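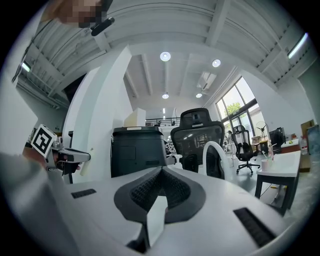 Ovach Walkers Digest, Vol 59, Issue 4

We use cookies to keep you signed in to the list archive. By continuing to read you accept them. Manage settings

Subject: Re: Ovach to Skaltberg in five days, water and huts
From: Rowena Bañez
To: ovach-walkers

Capucine Bailly wrote:

> We are three people planning the Ovach to Skaltberg path in early
> September and have a few questions the guidebook doesn't answer.
>
> 1. Is there water between the Cimer hut and the Tănase saddle? The
> map shows a spring but a friend found it dry two summers ago.
>
> 2. Can you still turn up at Cimer without a booking? The old
> posts in the archive say yes.
>
> 3. The book has the third day as the longest. Is there a sensible
> place to split it? One of us has a bad knee and long descents are
> the problem, more than the climbing.
>
> 4. Bus back from Skaltberg. The timetable I found is for winter.
>
> Thanks for any help. We can be flexible by a day either way.
>
> Capucine

Hi Capucine,

I walked it last September with Gilles Millet, in the same direction you are planning, so most of what follows is from then. Others may have newer information.

Water first. The spring on the map is real but it is not where the map puts it. You come to a sheepfold with a collapsed corner, and the map has the spring right beside the path there. Walk past the fold, go down to the left until you reach a patch of alders, and look for a length of black pipe coming out of the bank. It was running when we passed, a thin stream, and it took a few minutes to fill a bottle. I wouldn't depend on it in a dry year. We left Cimer with two liters each and that was enough to reach the saddle, though it was a cool day. There is nothing at the saddle itself. The next sure water is the trough on the north side, an hour down.

We treated everything. There are sheep above all of it.

On booking, the archive posts are out of date. Cimer now wants your names by 6 p.m. the day before, and you have to phone. They don't answer email in the season. They kept back a few places for people who arrive without calling, but those were mattresses in the boot room and they went early. Bring cash. The evening meal is soup, then either potatoes and cheese or potatoes and sausage, and they ask which when you phone. Breakfast starts at 7 and they will leave out bread and a flask if you want to go before that.

The third day can be split. There is an unstaffed shelter below the Tănase saddle, on the south side, with a stove and sleeping platforms. The key is no longer needed. It stands at the end of a short side path that leaves the main one at marker 81, and the sign is easy to miss coming uphill because it faces the other way. If you stop there, you get the climb on day three and all of the descent on day four with fresh legs, which may suit the knee. The drawback is carrying food and a sleeping bag for the night. Wood was stacked outside under a sheet of tin. Please split some and replace what you burn.

The descent itself has a choice. The path in the book goes straight down the gully and is loose stones nearly all the way. The forest road starts a little farther east and is longer, but it's graded for trucks and never steep. Gilles took the gully, I took the road, and he waited for me at the bottom for 59 minutes by his watch. My knees are not good either and I would take the road again. Poles help on both.

The bus from Skaltberg is the 288. In September it was on the summer timetable, with the last one leaving at 5:40 p.m. from the stop across from the church. The winter stop is a different one, down by the sawmill. If you miss it, the number 551 goes the other way, to the railway station, and runs later – you would have a change and a long wait, but you would get home.

Two other things. The footbridge after the first village was closed when we were there, and the detour added half an hour. Amr Benmoussa posted here in the spring that work had started, so it may be open by now. Amr, if you are reading, do you know?

And the shop in Ovach closes from noon until three. We arrived at ten past twelve and spent a long lunch looking at the shutters. Buy your gas there if you need it, as Skaltberg has the only other shop and by then you won't want any.

Lucienne Lecomte did the route in the opposite direction in June and has a track of it with the spring marked correctly. She said she was happy to send it to anyone on the list who asks.

If you go, please post the state of the spring when you get back.

Rowena

Contact the list owner | Copyright Ovach Walkers | Back to top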